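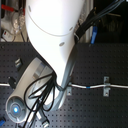
Cables at the wrist, with plenty of slack left in the loops.

Tidying the cables on a breadboard bench

I put off writing this page for a long while, and then Areti Moschos asked me for the third time how I like to lay out a bench, so I finally sat down with a cup of tea and did it. It's written for an ordinary optical breadboard, the kind with a grid of tapped holes, and you can get through the whole job in an afternoon if you don't stop to chat (I always stop to chat).

Before you start

Switch everything off and let it sit a minute. Get out your hex keys, a roll of soft hook-and-loop tape, a small brush, and a pencil and paper for a sketch. Please do the sketch! Mine are terrible and I still go back to them.

Step 1. Sort by thickness

Trace each cable by hand from one end to the other, and jot down where it goes. Thick ones get placed first, and the thin wires fit in around them.

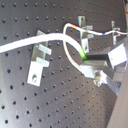
Step 2. Route the thick cables

A thick cable wants a wide, lazy curve, and if you fight it, it will pull on whatever it's plugged into. Let it arrive at its holder from the direction it likes. The white one with the green connector sleeve comes in over the top of an aluminum bracket and bends gently down to the dark block, and that's the sort of curve I'd aim for. Check that your brackets are screwed down snugly before you go on.

Step 3. Add the thin wires

Colored bands are a great help here, so write down which color means what, and tape the list inside a drawer. Wyn Lewis likes thin wires pulled in close, while I leave a bit of an arch so I can get a finger underneath.

Step 4. Brush and check

Brush out the holes, working toward yourself. Then give every connector a light wiggle, compare the bench with your sketch, and fix the sketch if they disagree.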